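Do "local stay" memberships save you any money?

Filed under: Slow travel, Where we sleep
4 min read

Every November the same sort of email starts turning up. Pay once, it says, and stay anywhere all year for next to nothing. Last winter I gave in and joined one called Trusari, mainly to stop wondering about it.
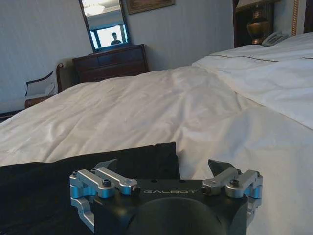
The fee was £66 for the year. For that you get access to a list of spare rooms, small flats and the odd converted outbuilding, all let by members to other members at what the site calls a "neighbour rate". I had assumed the neighbour rate would be fixed, or at least capped. It's whatever the owner types into the box, and a fair few of them type in exactly what they charge everybody else.

I know this because I checked. Before booking anything I looked up 27 of the places on the ordinary booking sites, and most of those I could find were the same price or a pound or two under. Some were dearer on Trusari. When I wrote to ask about that, I was told that members "value the relationship". I dare say they do. I'd value it more at the price on the other website.

Still, I'd paid, so we used it. We had seven nights in Nemance, in the old part up behind the harbour, split between two owners. The first was lovely and I've no complaint at all. Good kettle, proper curtains, a note about which bakery shuts early. The second had let the same room twice, once through Trusari and once through someone else, and the someone else had got there first. We stood on the step at half past six on the Thursday with our bags while it was sorted out over the phone. To be fair, we were moved to the owner's cousin's flat, and it had a better view. But the whole pitch of this thing is that you're dealing with people who treat you as more than a booking, and that evening I'd have been quite content to be a booking with a number and a help desk.

The forum is full of people who swear by it. I read an awful lot of it over Christmas and came away unsure. The happiest members seem to be the ones who let rooms as well as stay in them, which makes sense, as they earn the fee back in a weekend. Others travel in the dead months to places like Omisow, where you could get a cheap room by walking down the main street and asking. Whether the membership did the saving or the month did is a question I never saw anyone put.

Then there are the reviews. You can't leave one until the owner has reviewed you, and each side sees the other's before it goes up. Work out for yourself how many bad ones get written under that arrangement. I wrote a mild one about the double booking and was asked, very politely, whether I'd like to "reflect" on it before it was published. I reflected and left it as it was. It appeared nine weeks later, well down the page.

What would change my mind? A capped rate would do it, or a refund when an owner lets you down, paid by the company and not left to the owner's conscience. Reviews that neither side can see in advance, too. I've suggested all of this and had a friendly reply with a smiley face in it.

A few of you have asked about Stubbs, the smaller outfit that does farm stays and charges no joining fee. I haven't tried it yet. The listings look honest enough, in that some of the rooms are plainly ugly and nobody has tried to hide it, but the cleaning charges want reading carefully. One place wanted more for the cleaning than for the night.

My Trusari renewal is due next month and I've turned off the automatic payment. It took four screens to find the switch, and it's under "Community", if you're looking for it.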